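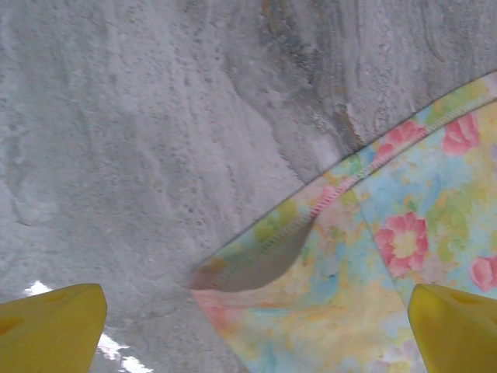

Old floors, new tenants

When the former Koyama bottling works at Jokport closed, few people expected its ground floor to be kept. The building has since been divided into 117 small workshops, and the original concrete remains underfoot in most of them.

The decision was taken by Norkik, the housing and workspace trust that bought the site. Its surveyors found that the slab was sound in all but two bays, where water had entered from the yard. Those bays were broken out and laid again. Elsewhere the surface was cleaned, filled where necessary and left unpainted.

Tenants are asked to use mats beneath heavy benches and to report new cracks wider than 5 mm. Staining is not treated as damage - marks left by earlier trades are considered part of the building's record.

Natex, the contractor, spent about seven weeks on the ground floor. Work on the upper storey is due to begin in November, when the timber stair will be closed and tenants will enter from the canal side. Rents for the ground floor units will remain unchanged during the works.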